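Storing Phones During Meetings and Examinations

Departments that collect phones at the start of a session should use one long, narrow plastic bin per table.

Before the session

Wipe the bin and place it lengthwise on the table. Ask each person to silence the phone and leave any protective case on.

During collection

Lay phones flat, one at a time, with the screen facing down. 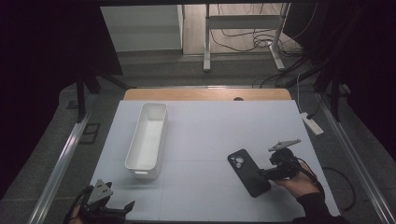 Do not stack them more than two deep – cases catch on one another. Record each phone on Form 26 and return it only to the person who signed.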